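848 picks and I still can't fold a towel

8/7/25 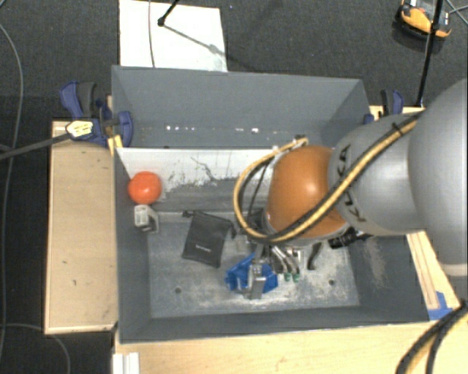
The KUKA over the bin, with a blue thing, a black pouch and the orange-red ball for company.

So it's bin week again! I've been collecting grasp examples for Lallilby (our picking model, named by somebody who has since left Onley) and as of lunch today we're at 848. The target for this object set was 300, but then I looked at the first batch and way too many of them were the ball. The ball is easy. I love the ball. The model does not need any more of the ball.

What it needs is the soft stuff, and things lying up against other things. So now I remix the bin every 10 tries – dump everything out, toss it back in, no arranging. The no arranging part is harder than it sounds, my hands really want to leave nice gaps.

I'm also keeping the misses this time. In April I threw them all away, which meant three days of going back and redoing the lot. Every try gets saved now with a label for grabbed, dropped or never touched, and I type in a note if it was a weird one (there are a lot of notes about the pouch).

Tomorrow I start on the Bakke set, which is mostly kitchen things, and I need to find more clamps before then.

Recent posts
Labeling drops without losing your mind
Notes from the Jikisville meetup
Why I stopped sorting the bin
3 gripper fingers, compared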